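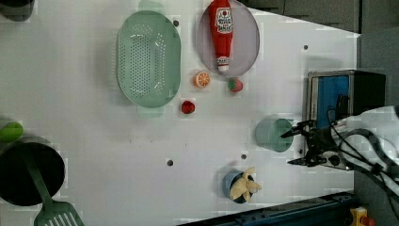

Why does a colander have holes?

A colander has holes so that water can run out while the food stays in. The holes are big enough for water to get through and small enough to stop most pieces of food.

That is the whole idea, and people have been using it for a very long time. But colanders are only one of the things in a kitchen that have a shape for a reason. Plates, cups, pots and bottles do too. This page is about those shapes and the jobs they do.

Holes that let water out

Water has no shape of its own. It spreads into whatever space it can find, and it always moves down if there is a way down. When you pour a bowl of washed peas into a colander, the water finds the holes at the bottom and leaves. The peas are too wide to follow it.

A mint-green colander like the one on the table has rows of small round holes in its base. One big hole would let the water out faster, but your peas would go with it. Many small holes together can drain a lot of water and still hold on to the food.

Not every food works with every colander. Rice can slip through holes that would stop a pea. For rice, cooks use a sieve, which has a fine net in place of round holes. Flour needs a finer net still.

Round holes are common because a circle has no corners. Bits of food get stuck in corners and are hard to wash out.

Why two handles?

A colander full of wet food is heavy, and most of that weight is food and water. With a handle at each end, you can use both hands and keep it level. If you held it by one end only, the other end would tip down.

Some colanders are oval, with the handles at the two far ends. The handles can also rest on the sides of a sink if the sink is the right width. Then you don't have to hold the colander at all while it drains.

Big pots also often have two handles, for the same reason. Small pans often have one long handle, so you can lift them with one hand and stir with the other.

Why are pots deep and plates flat?

A pot has to hold liquid. Soup needs walls around it or it will run everywhere. The taller the walls, the more soup fits inside, and the less it splashes when it bubbles.

A plate has to let you reach your food. You need room to cut things and push them onto a fork. High walls would get in the way of your knife. Most plates have only a low rim, which is enough to keep gravy from running off the side.

A bowl is between the two. It is deep enough for cereal and milk and wide enough for a spoon.

Big pots and small pots

A kitchen usually has pots in several sizes. A large black pot is good for cooking a lot of food at once, such as pasta for a family. A small blue pot is better for one egg or a little sauce.

You could boil one egg in a very big pot, but it would be a waste. You would need a lot of water to cover the egg, and it takes longer to heat a lot of water than a little.

Try this with a grown-up. Fill a small cup and a large bowl with warm water from the faucet. Wait 40 minutes, then put a finger in each. The cup will probably feel cooler. A small amount of water loses its heat faster, and it gains heat faster too.

Why do some bottles stand on their caps?

Ketchup is thick. It moves down like water does, but it takes its time. If a bottle stands with its cap at the top, the ketchup sits at the bottom. When you turn the bottle over, you have to wait for the ketchup to slide all the way to the opening.

Some bottles have a wide, flat cap and are made to stand upside down. The ketchup is already next to the opening when you pick the bottle up, so you only have to squeeze.

Ketchup also does something odd. It gets runnier when it is shaken or squeezed. That is why nothing may come out for a while and then too much comes out all at once. Shake the bottle with the cap closed first and it will pour more evenly.

Why are cups round?

A round cup has no corners, so it is easy to drink from and easy to wash. Your hand fits around it well.

Round shapes are also strong. When you squeeze a round cup, the push spreads around the whole side.

What goes in the colander?

You can use this list when you play kitchen, with toy food or with real food.

Strawberries: yes. Wash them in the colander under cold water and leave the green tops on until they are clean.

Raspberries: yes, but use very little water. They are soft and break easily.

Bananas: no need. You take the peel off before you eat them.

Oranges: you can rinse a whole orange before you cut it. Once it is sliced, the juice will run out through the holes.

Pasta: yes, but a grown-up should pour it. The water is very hot, and the steam can burn you too.

Soup: no, unless you only want the lumps.

Words to know

Drain: to let the liquid run away from something.

Perforated: having holes made in it.

Rim: the edge around the top of a cup, plate or pot.

Sieve: a tool like a colander with a fine net in place of holes.

Something to try

You will need a paper cup, a pencil, a spoonful of dried beans and a spoonful of dried rice. Work over the sink.

Ask a grown-up to help you poke 22 small holes in the bottom of the cup with the pencil tip. Put in the beans and pour water over them. Watch where the water goes. Take out the beans, put in the rice, and pour again.

Did any rice get through? If it did, your holes are too big for rice. Make another cup with smaller holes and see if you can keep all the rice in. You can draw both cups on paper and write down what each one could hold.

More kitchen pages from Bendside: How a whisk works. Why bread has bubbles. What a lid does.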